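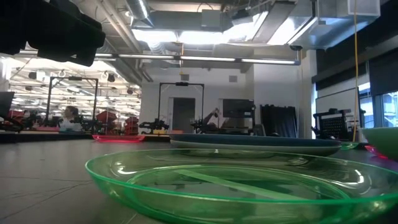
Fault report: dropped plates on the clear-plastic task

Work on the transparent tableware task was stopped on 2022-05-10 after an arm lost its hold on a plate during a lift and then kept going. The arm carried an empty gripper to the stacking position, opened, and logged the cycle as complete. The next cycle started on top of the dropped plate. The arm pressed down on it until the joint torque limit tripped.

No one was hurt. The operator at the station, Piyumi Sivakumar, was outside the arm's reach and hit the stop button at nearly the same moment the limit tripped.

Zlatko Dimitrov went through the logs for that station and found 27 cycles marked complete in which the gripper had closed past the width of any plate in the set. A gripper that closes that far is holding nothing. The control software reads finger width, but the check that compares it to the expected value had been switched off for this task. It was turned off when the Petkov fingers were fitted, as the softer pads compress and were producing false alarms on the thin rims. It should have been reset with a wider tolerance and was not.

The second cause is in the vision step. On clear plastic, the depth reading often comes from the tabletop behind the plate and misses the plate itself. Highlights on the sloping sides make this worse, and so does overlap between plates of different colors. In the dropped cycle the rim height was estimated 4 mm too low. The fingers closed on the slope below the rim, where the pads slide under load.

Danica Mujić repeated the lift on a bench with the same fingers. Gripped at the rim, the plate held in every trial at the normal closing force. Gripped on the slope, it slipped in most of them, usually in the first part of the lift. Raising the force did not help much and left marks on the plastic.

Changes now in place:

The width check is on for all tasks, including those that use the Petkov fingers. It can only be turned off with a second sign-off from Kalliopi Nikolaidis.

Width is read again after the lift and before the arm moves sideways. If the fingers have closed further, the arm stops where it is and waits for the operator.

Downward speed over the table is limited to 70 mm per second for clear and translucent items.

The 454 cycles recorded with the check off are being held back from the shared set until the video has been reviewed. Cúc Sầm is handling the review. Please do not copy from that folder in the meantime.

Still open: the depth error. Matte spray on the plates was suggested and turned down, as it defeats the purpose of the task. Estimating rim height from two color views is being tested in the Rarstead branch, with a decision due in September.

If an arm stops after a lift, press the stop button before reaching in. A paused arm is still powered and can resume from the console.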